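# Stop Buying the Smarter Gripper First

January 14, 2018

Every few weeks I get a message from a shop or a lab that has a robot arm, a task it almost does, and a quote for a new gripper. The quote is usually for something with force sensing in the fingers and a price to match. The question is whether they should sign it. My answer for most of them is no, or at least not yet, and I want to set down the reasons in one place so I can send a link.

I'll use the job in front of me. Since October I have been comparing grippers for Skesmont, which wants an arm to move patch cables in network racks during the night shift. The task sounds small. Find the plug, take hold of it, press the latch, pull, move to another port, push until it clicks. A person who has done it a few times can do it while talking on the phone. For a robot it is close to the worst case: small parts, tight spacing, a flexible cable hanging off the thing you want to hold, and expensive equipment on every side.
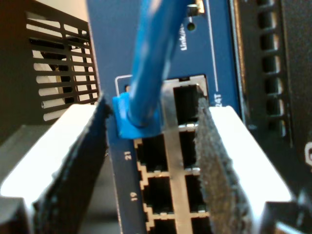

Finger pads are the cheapest part of any gripper and the part people think about least. Vendors ship a pair of hard rubber faces, and most customers run those faces until they wear out. On a cable job that is a mistake. The boot on a network plug is small and square-edged, and the cable pulls it sideways all the time. A hard, smooth face touches it along one edge and lets it turn. A soft face gives a little, and it holds even when the two fingers don't meet the part squarely. We have fuzzy pads on both white fingers now, going in on a blue plug next to an empty port, with ports 21 and 19 just below. There isn't much room in there. The right-hand finger covers part of the next ports whenever it comes in at that angle, and a better force sensor would do nothing about it. A thinner finger would.

I tested three grippers with those ports. The first was the Jonder parallel unit Skesmont already owned. The second was a Kowalchuk, with sensing in both fingertips and a good software package. The third was the Jonder again with new fingers and soft pads, which I count as a separate gripper because it behaved like one. Each got 80 tries at the same cable, with the switch bolted in the same place and the arm started from the same pose.

The Kowalchuk beat the plain Jonder easily. If I had stopped there, I would have written a report recommending it, and the report would have been wrong. The Jonder with pads matched the Kowalchuk on pulling plugs and lost to it by a little on inserting them. The difference in cost was 3,000 dollars against 20. I don't think Skesmont would have forgiven me if they had found that out later on their own.

Some people will say the sensing pays for itself in other ways. It can. When an insertion goes wrong, the Kowalchuk knows something is wrong before the plug is badly jammed, and it backs off. The Jonder keeps pushing until the arm's own limits stop it. If you are working on live equipment with no one nearby, that matters, and it may be worth the money for that reason alone. But it should be bought for that reason. What I see in most quotes is sensing sold as a cure for slipping, and slipping is mostly about the surface and shape of the finger.

The same goes for cameras. Skesmont's first request was for a second camera on the wrist, on the theory that the arm was missing the plug because it couldn't see it. I looked at the misses. In most of them the arm had found the plug just fine. It got to the right place and then pushed the cable out of the way with the side of a finger. More pictures of that would not have helped.

Then there is mounting, which gets even less attention than pads. People will spend weeks picking a hand and one afternoon attaching it. I have seen tests run on brackets that flexed, on adapter plates with a screw missing, and on fixtures that moved a little every time the arm touched them. Any of these will ruin a comparison. You end up measuring the bracket. 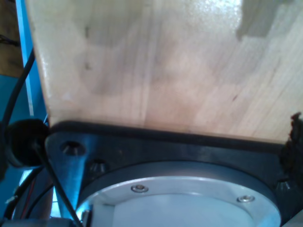

So my rule is that the mount gets checked before every set of tries, and all the screws get a wrench on them, including the ones that were fine yesterday. I also run the same empty motion at the start and end of each session and compare where the fingertips stop. When they stop in different places, I throw out the session. Skesmont didn't like this at first, as it cost us two full days. I would still do it the same way.

Controllers are the one area where I think spending early makes sense. We began on the stock controller and moved to a Stamix box, and the gain was plain with all three hands. The stock unit had a delay between asking the fingers to close and the fingers closing, and the delay changed from one try to the next. You can plan around a slow hand. It is very hard to plan around one that is slow by a different amount each time. If a shop has money for one upgrade and its timing is uneven, I would tell it to spend the money there.

I should be fair to the people who sell the better hands. They are good products, and the engineers behind them know all of this. The trouble is in how the buying gets done. A manager sees a cable dropped, the word for that is "grip," and the purchase order says gripper. Changing a pad or a bracket doesn't need a purchase order, so it doesn't get considered at the same meeting.

My advice to anyone holding one of these quotes is to put it in a drawer for two weeks. Buy a few sheets of different pad material and cut them to fit. Make a narrower pair of fingers if you have any way of doing it. Check the mount. Write down every failure in a sentence, saying what touched what, and read the list before you talk to the vendor again. If most of the lines say the part slipped or the finger hit something, keep working on the fingers. If most say the arm pushed when it should have stopped, sign the quote.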